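Perguntas frequentes – Oficina Aberta Skarnisent

O que é a Oficina Aberta?
Um espaço de bairro onde qualquer pessoa pode vir aprender a montar, consertar e inventar coisas. Temos bancadas, ferramentas e muita vontade de ensinar! Abrimos às quintas-feiras, a partir das 18h.

Preciso saber alguma coisa de eletricidade?
Nada! Metade de quem chega nunca pegou num alicate. A Eyerusalem Wako dá a primeira aula do zero: o que é um circuito, para que serve um interruptor, como ler um esquema simples. Quem já sabe soldar pode ir direto para a bancada do fundo.

O que se faz no primeiro módulo?
Uma caixa de comando com botões. É um projeto pequeno e delicioso – você monta, liga a uma lâmpada de baixa tensão e leva para casa.

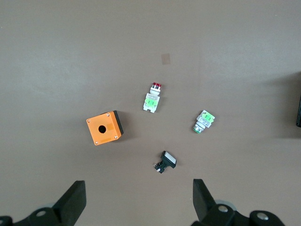 Caixa laranja e botões de comando, soltos sobre a mesa.

E depois do primeiro módulo?
Aí fica ainda melhor. O segundo é sobre temporizadores e o terceiro é livre. Na turma de janeiro saiu um quadro de perguntas e respostas para uma escola, com campainha e tudo, e uma rega automática para tomateiros (funciona até hoje).

Quantas pessoas cabem em cada turma?
Até 10. Se a turma encher, entramos em contato assim que abrir vaga.

Crianças podem participar?
Podem, a partir dos dez anos e com um adulto ao lado. Os pais costumam se divertir tanto quanto elas!

Trabalha-se com a corrente da tomada?
No curso, não. Tudo é feito em baixa tensão. Instalações domésticas ficam para um eletricista habilitado.

Posso levar um aparelho quebrado?
Claro, desde que caiba na bancada. Fale antes com o Suleiman Okonkwo, que cuida dos consertos e adora um rádio antigo.

Onde fica?
Rua Olatunji, 84, com entrada pelo pátio. Tem lugar para prender bicicletas.

Como me inscrevo?
No balcão, durante o horário de abertura. Traga um documento e, se quiser, uma ideia de projeto.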